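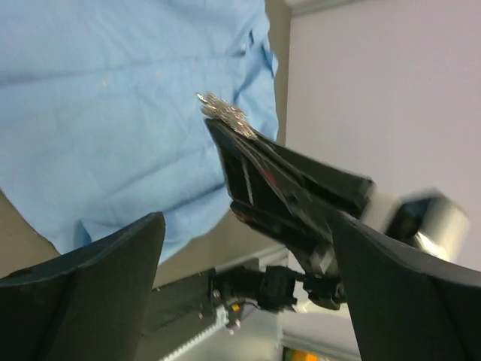 Cotton shirts shortening in the wash - temperature or dryer?

Fabric care > Shirts and blouses

imow_weft
April 2, 2020
I have two plain blue cotton shirts from Beslow, same size, same batch. After a month of normal use one is clearly shorter in the body than the other. Chest width has hardly changed on either. Both were washed at 40. The short one went through the tumble dryer each time, the other went on a hanger. I had always assumed the hot wash did the damage. Is the dryer really that much worse?

selvedge_north
Yes. Woven cotton is held under tension in the warp direction during finishing, and the warp usually runs down the length of the body. When the yarn gets wet it swells and the cloth relaxes. Tumbling adds movement while the fibres are still swollen, so more of that tension comes out. The weft is under less tension to begin with, which is why your chest width held. 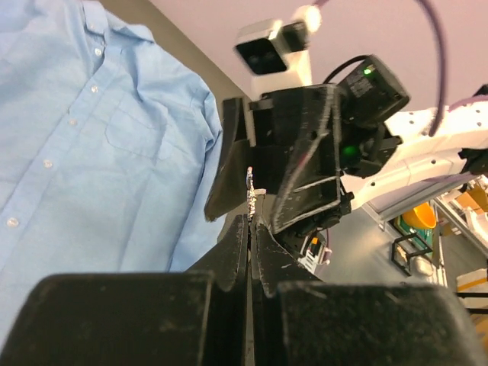

A decent mill will compress the cloth before it is cut, and that takes most of the shrinkage out in advance. Cheaper cloth gets less of it. Look at the back neck length before the first wash and write it down, otherwise you are comparing against memory.

Flirley
Disagree in part. Wash temperature matters more than people here admit. I ran 30 against 60 on offcuts from Hawthorne, all line dried, and the 60 pieces came out shorter every time.

selvedge_north
Offcuts with raw edges? They fray and the measurement drifts. Did you mark a square inside the edge?

Flirley
Marked with thread, well inside. 167 mm between marks before washing. The 60 piece finished at 152 after repeated washes, the 30 piece lost 2 mm. I'm not saying the dryer does nothing, only that heat in the drum is still heat.

selvedge_north
That is nearly nine per cent from washing alone, so it was unfinished cloth. I would not apply it to a made-up shirt.

hem_and_haw
Sylvie Petrenko's course notes on laundering wovens cover this. She has you take the shirt out while damp, pull the placket and side seams straight by hand, then hang it with the top button done up. 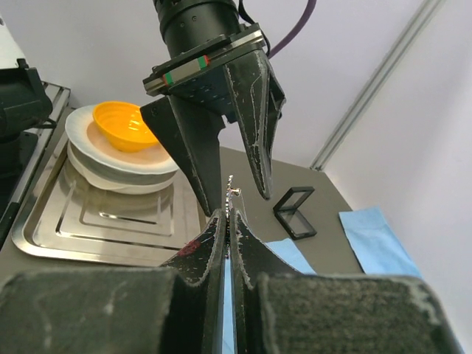
It recovers some of the length but you have to do it every wash. Ironing damp along the warp helps as well. Don't iron in circles, it pushes the cloth off grain and the front edges stop matching.

imow_weft
Tried the damp stretch on the short one. Gained a little in the body, nothing in the sleeves. Does the sleeve warp run the same way?

selvedge_north
Normally down the arm, yes. The cuff and placket interlining may be holding it. Hang it longer and measure again when fully dry.

Flirley
And wash it at 30.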